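THE FIRIK TRIAL
Report of the Assessor to the Household Services Office, Plalla 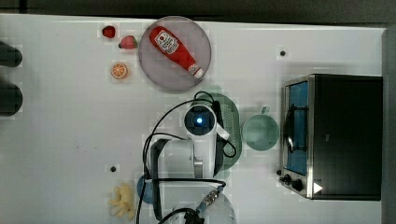

1. The undersigned was instructed in February to examine the Firik kitchen arm, supplied by Rizk under its monthly plan, and to state whether it should be offered to tenants of the Stilason building. The fee proposed was 85 a month for each flat, with fitting included. The supplier undertook to replace any crockery broken in the first 200 days.

2. The arm was to be judged on ordinary tasks at a breakfast table. It was to place food on a plate, move a mug without spilling, and leave the table in a state that a reasonable tenant would accept. The supplier's brochure used the words "a calm start to the day". The undersigned was not asked to measure calm and has not done so.

3. Flat 406 was chosen for the trial. The tenant, Mr Khalil Dabbas, had lived there alone for five years and had answered the notice on the stairs. He signed the consent form on the first visit and offered tea, which was declined under the rules on hospitality.

4. In the first week the arm performed within the terms of the contract. It was slow with fruit and rather better with bottles. Mr Dabbas was asked to give his instructions in plain sentences, as the manual requires. He did so, and he added "please" to each. He was told that this was unnecessary. He replied that he had understood.

5. In the second week the undersigned noted that the arm had begun to set two places. The second plate was put down opposite the first, always after the first was finished. The supplier was informed and sent an engineer, who found no fault. The settings were restored and the arm was tested with a single plate. It set a single plate. On the following visit there were two again.

6. Mr Dabbas was interviewed on this point. He stated that he had made no complaint and wished none to be recorded on his behalf. When pressed, he said that on the first evening he had told the arm to lay the table "for us". He had meant himself and the arm. He had been embarrassed afterwards and had not mentioned it. The engineer had cleared the settings but not the list of household phrases, in which "us" was still entered as two.

7. The supplier classed the matter as a minor error and offered to remove the phrase at no charge. The form for this purpose needs the tenant's signature. Mr Dabbas read it through twice and asked whether he might keep it for a day or two. The rules allow a tenant fourteen days.

8. The form had not been returned when the period ended. The undersigned called at the flat to collect it. The table was laid for two. Mr Dabbas said that the food would only go to waste, and the undersigned, having no further visit to make that morning, sat down. The toast was satisfactory. The rules on hospitality refer to tea and to gifts, and are silent on toast.

9. It is recommended that the Firik arm be offered to tenants at the fee proposed, with the following changes. The manual should explain the list of household phrases on its first page. Engineers should consult the tenant before clearing it. The entry in flat 406 should stand until the tenant asks otherwise.

10. The undersigned declares an interest, having since breakfasted at flat 406 on several occasions, and asks that any later inspection of that address be given to a colleague.

Submitted 2026-09-19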